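Moving the workshop out of the garage

We have been in the house at Rarndale for three years and for most of that time the garage has been a workshop with a car-shaped gap in it. In August I finally gave up on the arrangement and started moving everything into the brick outbuilding at the bottom of the garden. I said on here that I would write up how it went, so I have.

The outbuilding was a wash house at one point. It has a sound roof, one window facing north and a door that is 30 inches wide, which I measured before doing anything else. My old bench is wider than that in every direction, so it had to come apart. It was glued as well as screwed. I spent a whole Saturday on it with a mallet and a handsaw and in the end I cut the back rail in two and made a new one.

Power was the expensive part. There was a single socket on an old cable that ran along the fence, and the electrician would not touch it except to take it out. He put in an armoured cable from the house, a small consumer unit and 4 double sockets at bench height. The bill came to more than I had put aside, so the new window will have to wait until spring. I am glad I didn't try to save money by having fewer sockets. The battery charger, the radio and the lamp take up three places before any work is done.

The floor is concrete and slopes towards the door. I thought about levelling it but the slope is what keeps the rain out when the wind is from the east, and we get a lot of that. I packed the bench legs on one side with offcuts of slate and left it alone. The tall cupboard is screwed to the wall at the top, so the slope makes no difference to it.

Damp was the thing I worried about most. The walls had been painted with something shiny at least twice and it was coming away in sheets. I scraped it back to the brick, which took five evenings and made a terrible mess, and then left the door open through every dry day for a month. After that I gave the walls two coats of limewash. It goes on like dirty water and looks like a mistake until the next morning. It comes off on your sleeve if you lean on it, but the walls feel much drier than they did.

Then there was the sorting. I had never thrown away a screw in my life and neither, I suspect, had the person who had the garage before me. There were jam jars, tobacco tins, a bread bin and two drawers from a desk, all full. I tried to go through them properly and gave up after the first evening. What I did in the end was tip out one container at a time, take out anything I could name a use for, and send the rest to the scrap yard on the Drurndale road.

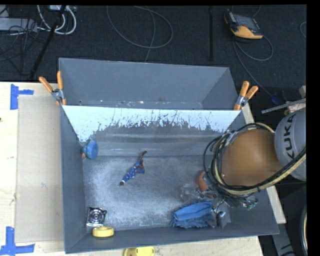
Page last changed: October 29, 2019

I kept the wood screws, sorted by length only. I used to sort by length, gauge and head, and it meant I never put anything away. Three lengths is enough for me. Bolts and washers are in one deep tray and I rummage. Nails are in the bread bin.

Old metal containers are worth keeping if the seams are good. Scratches don't matter and you can rub back light rust with wire wool and a drop of oil. I would throw out anything that has gone through at the bottom, as it will drop its contents the first time you carry it over the lawn. I know this from one of the tobacco tins.

For shelves I used scaffold boards from Bremis, who are the timber yard behind the station. They sell used ones cheaply if you don't mind the odd split end. I had 32 feet in all and sawed them up in the yard so they would go in the car. The brackets are plain steel, screwed into plugs in the brick and not the mortar, which is soft enough to scrape out with a key.

Heating is still undecided. I have a small oil-filled radiator out there for now and it takes the edge off after an hour. A neighbour swears by a wood stove, but it would need a flue through a roof I have only just stopped thinking about. I may hang a heavy curtain over the door first and see what that does.

The car went into the garage for the first time last week. It fits with the mirrors folded in, although you have to get out on the passenger side if the freezer lid is to open. I still have the bicycles to deal with, and a roll of carpet that came with the house.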